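The packing corner at Skandus has a new tablecloth, and I'm a little bit in love with it. It's pale, with thin leafy vines and small brown flowers all over, and it makes a plain cardboard box look almost dressed up!

Csaba Farkas picked the pattern back in March after going through 70 samples (he kept a list, of course). I voted for stripes and lost – no hard feelings, Csaba.

The spring packing run started this week. We have 253 orders to get boxed, and the small stuff goes first, one box at a time. Hovland is sending us another 10 bundles of flat cartons, so if you come by the back door in the morning, please mind the stack. More news when the last order is out.
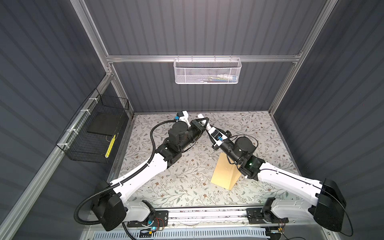
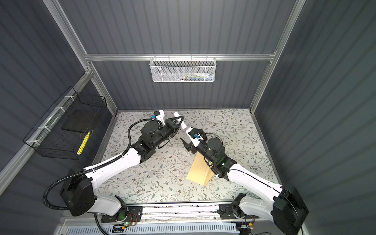

The vine-and-flower cloth with a tan cardboard box on it, in both pictures.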